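I bought the Kaltach spice grinder in July, after the hand mill I had used for years stripped its gear. It's the small electric one with the steel cup, 186 watts according to the plate on the bottom. I paid full price at a kitchen shop and have used it most days.

I cook a lot of dried beans and braised meat, so I go through cumin, coriander, black pepper and allspice faster than most people. I was also getting tired of ground spices that taste like dust. Most of what is wrong with a dull stew can be fixed by grinding the cumin the same day.

The Kaltach has one button on the lid. You hold it down and it runs, you let go and it stops. The cup lifts out, and I wish every maker would do the same, as my old coffee grinder had to be turned upside down over the sink and slapped. The cup holds 8 tablespoons, but I wouldn't fill it past half. With more than that in it, the seeds on top just ride around and the ones at the bottom turn to powder.

Coriander comes out fine and even in a few short bursts. Cumin takes a bit longer and is never quite as smooth, though it's good enough for anything I make. Peppercorns are the best of the lot. If you like a coarse crack for steak, two taps will do it, and you don't need to sift. Cinnamon sticks have to be broken up by hand first. I put a whole one in once and the noise brought my wife in from the yard. Cloves stain the lid. It is only the look of it, but the lid was clear when I got it and now it's the color of weak tea.

Whole nutmeg is a no. The booklet says so too. Keep a grater for that.

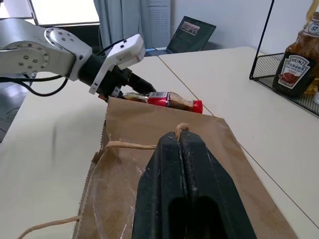
Page last changed: 1 Oct 2023

Cleaning is easier than I expected. The cup can go in the dishwasher, the lid can't. For smells I run a spoonful of dry rice through it and throw the rice out. After chili flakes I do that twice, and even then I wouldn't grind anything for a cake straight afterward. A second cup would solve this, and Kaltach does sell one, but it costs nearly half as much as the whole machine. I haven't bought it.

The cord is short. My outlet is behind the bread box and the grinder sits right at the end of its reach. There is a slot under the base to wind the cord into, but it's so tight that I gave up on it the first week.

It's loud, louder than the Holst I borrowed from my sister to compare. The Holst is a burr mill and costs a lot more. It gives a more even grind on pepper, but oily seeds gum it up and you need a brush to get them out. If you only grind pepper, get the Holst. For a mix of things I would still pick the Kaltach.

A word on storage. I grind for 2 weeks at most and keep it in small jars with tight lids, in a drawer away from the stove. Buying whole seed by the pound has saved money, but not so much that I would call it a reason to get a grinder. I still buy some blends ready made, mostly the ones with dried onion and garlic in them, which turn sticky in the cup.

Would I buy it again? Yes, at the same price. I would like a longer cord and a darker lid.

Comments

Birthe Eskildsen
Mine has the clear lid too and turmeric did it in on the first day. Baking soda paste got some of the yellow out.

Arnar Bach
Does it do flax? My old one just smeared it up the sides.

Remedios Cifuentes
Arnar, mine handles flax if you keep it to a couple of spoonfuls and shake it between bursts. Longer than that and it starts to clump.

Sille Vigfúsdóttir
I toast my cumin first and let it cool all the way. Much finer powder that way.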